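Grorach Robotics Club
Minutes of the regular meeting, February 25, 2018

Chair: Araba Quansah
Minutes: Danjuma Idahosa
Quorum was met. The chair opened the meeting at the usual time and reminded people that the room has to be given back on the hour.

Minutes of the previous meeting

Approved with one correction. The earlier minutes said the tidying project was "nearly finished." Araba asked for this to be changed to "started," and the change was accepted without a vote.

Money

The balance stands at $778. The Minadance team asked for $200 for new servos and a spare controller board. Araba wanted to know what happened to the last set of servos. The team said two were in use and the others had stripped gears. She asked why anyone expected the next set to fare better under the same load. The answer was that the grip would be commanded more gently. She said that was a software fix and cost nothing, so it could be tried first.

Decision: $71 released now for the controller board only. The rest of the request comes back when there is a log showing the gentler grip has been tried.

Home tasks project (Clamia)

The team reported on recording demonstrations in members' homes with the hand-held gripper. The plan is still to collect enough examples of picking up and putting away small household things that the arm in the workshop can be trained on them before the Aigner contest in June.

Araba asked what "enough" meant. The team had no figure. She asked that this be minuted.

There was a long discussion of whether homes are a sensible place to start. The team's case is that a bare workbench teaches the arm about bare workbenches. The chair's case is that the arm has yet to lift a sponge reliably from a bare workbench, so adding furniture looks early. Danjuma said both could be true and that the contest rules call for a furnished room in any event.

Points raised on the dining table setup:

The clear sheet over the table reflects the window. With daylight that strong, most of the view outside washes out, and several members doubted that the camera will give steady results between morning and evening. The team believes variety in the light will help. Araba said she would believe it when she saw a result from an evening session.

The tissue packets and the remote control were agreed to be fair objects. The cream-colored garment over the edge of the table was not agreed. Cloth is hard, the fingers were designed for solid things, and the team has been told this before. It stays on the list as optional and will not count toward the contest task.

The round cooker set into the table is to be treated as a place the fingers do not go. Its glass is black and flat, and the concern is that the model will learn it as one more patch of table. The team proposes to keep every demonstration clear of the braided ring. Araba pointed out that a model which has never seen the cooker approached has not thereby learned to avoid it. No reply to this was recorded. Danjuma will write a hard limit into the arm's motion code.

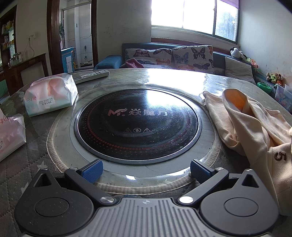
Gripper hardware

The blue textured finger pads are to be kept for now. A member suggested softer ones. The chair asked whether the current pads had been shown to be the problem, and they had not.

The arm's fingers and the hand-held fingers must match in length and opening. At present the team says they match "by eye." They are to be measured before any more recording is done.

Action: Danjuma to measure both and post the numbers on the club page.

Aigner contest entry

The form is due before the end of the school term. Araba is unwilling to sign a form that promises "autonomous tidying" and asked for wording closer to what the arm can do today. Suggested wording: "picks up selected objects from a table." The team felt this undersold the work. The chair said the judges would be standing next to the arm and could make up their own minds.

Vote: plainer wording carried.

Other business

The workshop key was again not on its hook. Whoever has it should bring it back.

A request to buy club shirts was put off until the robot has completed one full run. The Minadance team objected that this could be a long wait, and Araba agreed with them.

Actions carried forward

Danjuma: motion limit around the cooker; finger measurements.
Clamia team: a number for "enough"; one evening session at the same table.
Minadance team: log of the gentler grip.
Araba: contest form, with the agreed wording.

Meeting closed. Next meeting in the same room.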